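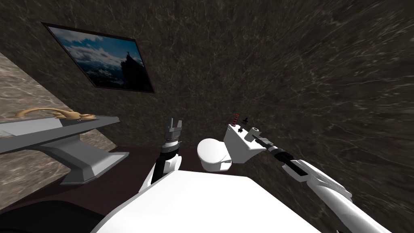
Small bathroom, fast clean. What works for me

Posted 2020-04-04

Been meaning to write this up for ages. Two kids, one bathroom, no time. So these are quick ones, no particular order.

Start dry. Always. Sweep or vacuum the floor before any water goes near it, otherwise you're pushing wet hair into corners for the rest of the morning. Corners first, then behind the door, then behind the bowl.

Put cleaner in the bowl, up under the rim, and walk away. 10 minutes. Do the mirror while you wait. Then brush, flush, done. Let the brush drip with the handle pinched under the seat before it goes back in the holder. No more puddle in the bottom of the holder, which was the smell in our house for most of a year and I blamed the drain.

Marble. No vinegar. No lemon. None of those "natural" sprays unless you've read the back, half of them are citrus. Acid dulls the polish and it does not come back with rubbing. Warm water, one small squirt of dish soap, soft cloth, then a second cloth with plain water, then dry it. The drying is the bit everyone skips and thats where the cloudy look comes from.

Same goes for stone counters. Toothpaste blobs: wet them, wait a minute, wipe. Don't scrape.

Microfiber cloths, wash them apart from towels and no fabric softener. Softener coats them and they just smear. I keep 11, mostly old, cut a notch in the corner of the toilet ones so they never end up on the sink.

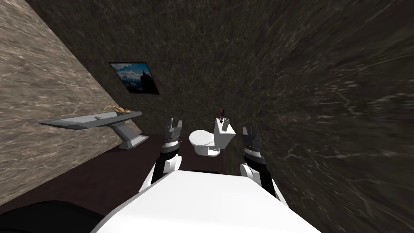 Rosalinda Marquez wrote in to say she does the seat hinges with an old toothbrush and baking soda paste, and that if yours pop off you should take the whole seat off once a month. Mine don't pop off. The toothbrush is good though, I tried it. She also asked about grout. Grout is its own post, sorry.

Wobbly seat: the nuts are underneath, toward the back. Hand tight, then a quarter turn more. Plastic nuts strip if you lean on them. Ask me how I know. Replacement set was 2 bolts and two nuts in a bag, took longer to find my glasses than to fit it.

Hard water ring. Pumice stone, the kind on a stick, but keep it wet AND keep the bowl wet. Dry pumice scratches. Don't use it on a colored bowl at all, or on the seat. 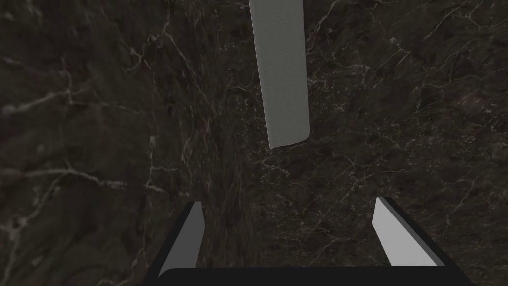 Running toilet, check the flapper before you call anyone. Few drops of food coloring in the tank, wait, don't flush. Color in the bowl means the flapper leaks. Turn off the valve, flush, unhook the old one, take it to the store with you in a sandwich bag so you get the right size. I came home with the wrong one first time.

Fan. Take the cover down and wash it in the sink, breaker off first. I do ours in September and again whenever it starts sounding like a truck. Let it dry all the way before it goes back up.

Last thing, picture frames in the bathroom. Spray the cloth and never the glass, it runs down behind the edge and wrinkles the print. Lost a nice one of my aunts that way.

Grout next time, if I get teh photos off my phone.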